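Last revised October 2023

# Re-sealing the joint between a kitchen benchtop and the wall

The bead of silicone along the back of a benchtop fails before anything else in the kitchen does. It discolours, lifts at the ends, and lets water down behind the cabinets. Replacing it is a half-day job plus curing time. The procedure below covers straight runs against a painted or tiled wall. Stone tops with a bonded upstand are a separate matter, as the adhesive behind the upstand may be structural.

## Materials

- Neutral-cure silicone, mould-resistant grade. Acetic-cure products (the ones that smell of vinegar) can etch some stone and corrode metal edging.
- Silicone remover gel. I use Jurix; any gel that clings to a vertical surface will do.
- Plastic scraper and a snap-off knife with a new blade
- Closed-cell backing rod, 6 mm and 10 mm
- Low-tack masking tape
- Isopropyl alcohol and lint-free cloths
- Profiling tool. The Mendov set has a usable 6 mm radius.

One 300 mL cartridge fills a 6 mm triangular bead over far more length than a domestic kitchen contains. Buy one, check the expiry date on the base, and discard it if it is out of date. Old silicone will extrude normally and then never cure.

## 1. Remove the old bead

Cut along the wall side first, holding the blade nearly flat to the wall. Then cut along the benchtop side. Pull the strip out at a low angle. If it tears, recut and start again from the torn end.

Apply remover gel to the residue and leave it for the time printed on the tube. Scrape with plastic only on laminate. A steel blade will leave marks in the surface that show under downlights.

## 2. Check the gap

Measure the gap at both ends and at every cabinet join. Anything under 3 mm can be filled directly. From 3 to 6 mm, fit backing rod one size larger than the gap, pushed down until its top sits 4 mm below the surface. Over 6 mm, find out why before going further. The usual causes are a bowed stud or a top that has come loose from its brackets.
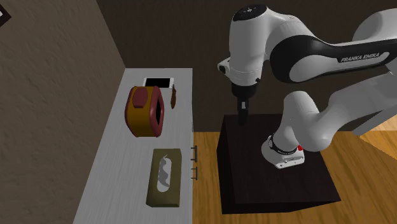

Press down on the front edge at the middle of each run. Movement at the back greater than 1 mm means the fixings need attention. Tighten from inside the cabinet by hand — a driver set too high will put a screw through the top.

## 3. Clean and dry

Wipe both faces with isopropyl alcohol, using a fresh cloth for each pass, until the cloth comes away clean. Leave the joint open overnight. If water has been getting in, leave it for two days with a fan directed along the wall. Swollen particleboard does not recover, but it must be dry before it is sealed over.

## 4. Mask and apply

Run tape along the wall and along the benchtop, each 5 mm from the corner. Cut the nozzle at 45 degrees, slightly smaller than the intended bead. Push the gun away from you at a steady rate and complete each run without stopping.

Tool the bead in one pass within five minutes. Pull the tape immediately, while the silicone is wet, drawing it back on itself and away from the joint. Do not touch up afterwards. A second pass over skinned silicone leaves ridges that hold grime.

## 5. Cure

Keep the joint dry for 24 hours. Full cure takes longer in cold, dry conditions: a bead I laid in July in an unheated kitchen was still soft underneath after three days. The same product skins in 11 minutes on a humid summer afternoon.

## Faults

**Bead peels from the wall.** Residue or fresh paint. Allow new acrylic paint two weeks before sealing against it.

**Pinholes.** Trapped air from filling over an unbacked gap. Cut out the affected length and fit rod.

**Splits along the centre.** The silicone has bonded on three sides. Backing rod was omitted or set too deep.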